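Why Are So Many Walls White?
Learning Pages for Young Readers, Sollora Museum of Building and Home 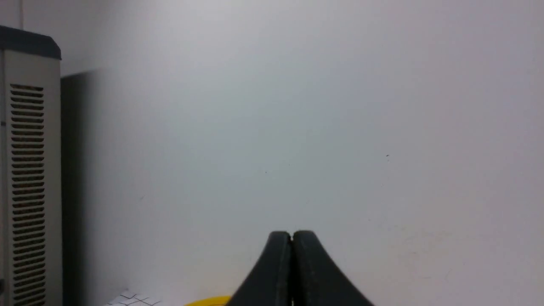
Most people spend a large part of each day between walls, and a great many of those walls are white, cream or pale gray. This page explains where pale walls come from, what paint is made of, and how the color of a wall changes the way a room looks.

What is a wall finish?

A wall is usually made of several layers. The part that holds up the building may be brick, stone, wood or concrete. On top of that there is often a layer of plaster or a sheet of board, which gives the wall a flat surface. The last layer is called the finish. Paint is one kind of finish. Wallpaper and tile are others.

The finish is very thin. A coat of dry paint is often thinner than a sheet of card. It still has work to do. It protects the layer underneath from damp and dirt, and it makes the wall easier to clean.

The first white walls

Long before paint was sold in cans, people made a simple coating called whitewash. It begins with limestone, a pale rock. The rock is heated in a very hot oven called a kiln until it changes into a white material called quicklime. Water is then added with great care, because quicklime and water become hot when they meet. The result is called slaked lime. Mixed with more water, it can be brushed onto a wall.

Whitewash looks thin and gray when it is first put on. As it dries, it takes in a gas called carbon dioxide from the air and slowly turns back into a material very much like the limestone it came from. A whitewashed wall is therefore covered with a fine skin of stone.

The hill village of Castaño still whitewashes its houses every March, before the warm weather arrives. The museum's model of the village has 135 houses, and each one was coated by hand with real lime. White walls reflect sunlight, and this helps to keep the rooms inside cooler in summer.

What is in a can of paint?

Modern wall paint has three main parts.

Pigment is a fine powder that gives paint its color. The pigment in most white paint is titanium dioxide. It is very good at scattering light, so even a thin coat can hide what is underneath.

Binder is the part that holds the pigment together and sticks it to the wall. Without a binder, the color would brush off like chalk dust.

Liquid makes the paint easy to spread. In many wall paints the liquid is mostly water. When the paint dries, the water goes into the air and the pigment and binder stay behind.

Why does white look different at different times?

Sunlight contains all the colors of the rainbow. A white surface sends nearly all of them back to our eyes, and we see them together as white. A black surface takes in most of the light, and very little comes back.

A white wall also shows the color of the light that falls on it. Light from a blue sky makes it look cool and slightly blue. Light from a setting sun or a yellow lamp makes it look warm. The paint has not changed. This is why painters test a color on the wall and look at it in the morning, at noon and in the evening before they choose.

Is there only one white?

There are many. Adding a very small amount of black makes a pale gray. A little yellow makes cream, and a little red makes a pinkish white. The paint library at Arkau keeps 593 painted cards, and 222 of them are kinds of white. Placed side by side, the cards look clearly different. Seen one at a time, most would simply be called white.

Try it at home

You will need white poster paint, a little blue and a little yellow poster paint, a brush, and three pieces of card. Ask an adult before you begin.

1. Paint the first card plain white.
2. Mix one drop of blue into some white and paint the second card.
3. Wash the brush. Mix one drop of yellow into some fresh white and paint the third card.
4. When the cards are dry, look at them near a window, then under a lamp. Write down which card looks whitest each time.

Words to know

Kiln: a very hot oven used to heat rock, clay or brick.
Pigment: a powder that gives color.
Binder: the part of paint that makes it stick.
Reflect: to send light back.

The Nastirville gallery of the museum has a display on wallpaper and tile for visitors aged 13 and under. Page last reviewed Mon 11 August.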